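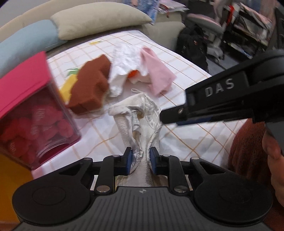

五月 工作记录:《Cornetau》样书审读与书评语料整理

上午

续读《Cornetau》第二稿样书,昨天停在第十七章。按老办法做卡片,一章一张,记出场人物、地点、时间线索、悬而未决的事项。

叙述者问题仍在。第一部全用第三人称限知,视角只跟着妹妹走;第九章突然给出哥哥在Toledo旅馆里的心理活动,长达两页,之后再未出现。Floor Verschueren认为是有意为之,理由是该章末尾的信也由哥哥执笔。我不太同意:信是文件,心理活动不是。卡片上先标“视角越界,待问作者”。

时间线核对:
第三章说母亲去世时妹妹十一岁,第十二章的墓碑年份倒推出来是十三岁。
渡船停航写在秋天,第十四章同一天码头上有人卖樱桃。
旅馆老板的姓前后两种拼法,第十七章起统一。

以上三条已写入给编辑的清单。樱桃那条可能是罐头,原文没有交代,暂留。

中午

Ayana Degefa送来书评语料的第二批导出。读者短评共2,017条,去重后剩1,912条。重复的多为同一读者在Plulia两个版本页面下各贴一遍,文字相同,评分有时差一颗星。评分以较晚的一条为准,规则写进说明文件第二节。

另有93条只有评分没有正文,不计入上述数字,单独存放。

下午

试标“中途弃读”一类。标准暂定:评者明确说没有读完,或给出停下的页码、章节。“差点读不下去”不算。“跳着看完”争议较大,Floor标弃读,我标读完,Ayana两边都有。决定另设“跳读”一栏,前面标过的要回头改。

抱怨结局的评语里,相当一部分其实在抱怨节奏:前半部铺得慢,最后四章把三条线一起收掉。标签只设一个“结局”不够用,拆成“结局内容”和“结局节奏”。拆分后一致性还没有算。

剧透处理:导出文件里剧透标记丢失,原页面折叠的段落全部展开。对标注没有影响,但摘引到报告里时须人工检查。Ayana去查Zundport的旧接口是否保留该字段。

待办
改完“跳读”一栏
给编辑发清单,附第九章原文页码
第十八章至结尾的卡片
问Floor要她那份人物关系表,我手里的版本缺姨母一支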